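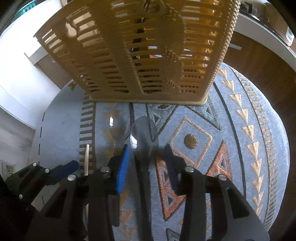 How often should a cutlery basket be washed? Once a week is enough for most households, and more often if spoons go into it damp.

Kerttu Lehtinen learned that behind the counter at Gokano, a lunch room that gets through 180 spoons on a busy June afternoon. Plastic baskets have replaced the old drawers there. Slatted walls let air in, she says, and crumbs fall to the base where they can be tipped out.

The trouble is in the decoration. Moulded braids and rope patterns look good on a table, but grease settles into the grooves and a cloth slides straight over it. Lehtinen uses an old toothbrush and warm soapy water, then leaves the basket upside down for three hours.

Sorting is a matter of taste. Her business partner, Arvo Hämäläinen, keeps chopsticks apart from the metal – they catch in the slots – and stands the spoons bowl up so the colour of any tea stain shows. Lehtinen prefers handles up, so fingers stay off the part that goes in the mouth. They run four baskets between them, two each way.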